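3.2 Bed surfaces and the handling of loose linen

The second group of sites consisted of bedrooms in occupied homes in Kakdale. Bedrooms were treated separately from laundry rooms and living areas because the bed serves two purposes in these households: it is a place to sleep at night and the largest flat work surface during the day. Residents reported folding, sorting and airing linen on it, often before the bed itself had been fully made. A session was defined as the period between the first item placed on the bedspread and the last item removed, up to a limit of 180 minutes.

Each site was recorded under three headings: the cover, the loose items lying on it, and the surrounding supports. The third heading was added after a pilot in Gallardo, where textiles were repeatedly found on headboards, door handles and bedposts and had no place on the original form. We use the term "secondary support" for any such surface that holds a textile without having been made for storage. Stands and tripods were included under this term when cloth was draped over them.

Figure 5 shows a site with several of these features together. A crumpled white cloth lies on a striped, pale yellow bedspread, while patterned fabric is draped over a tripod and bunched along the top of the wooden headboard. A white towel or similar cloth is wrapped around a post at the near left. Under our scheme the white cloth is coded as loose and unfolded, and the remaining pieces as held on secondary supports.
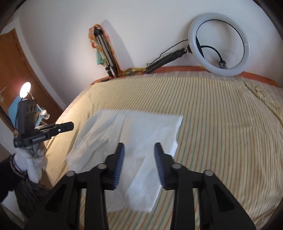
Figure 5. Bedroom site with loose cloth on the cover and textiles on secondary supports.

Lurer objected in written comments that a scarf on a headboard should not be entered as linen at all, as it belongs to clothing and follows a different cycle of use and washing. We accept the distinction for the washing data in Section 4. For the present section it was set aside — the question is what occupies the surfaces near the bed, and a scarf occupies them as a pillowcase does.

Coding of flatness proved harder than coding of position. A thin sheet with many creases may cover a large area and still be entered as crumpled, whereas a thick towel folded once keeps its shape and is entered as folded. Two coders worked independently from the same forms and agreed on 80 percent of items. Most disagreements concerned thin white cloths. These were resolved by applying the rule that an item is flat only if all of its corners can be located without lifting it. Items with hidden corners were entered as crumpled regardless of the area they covered.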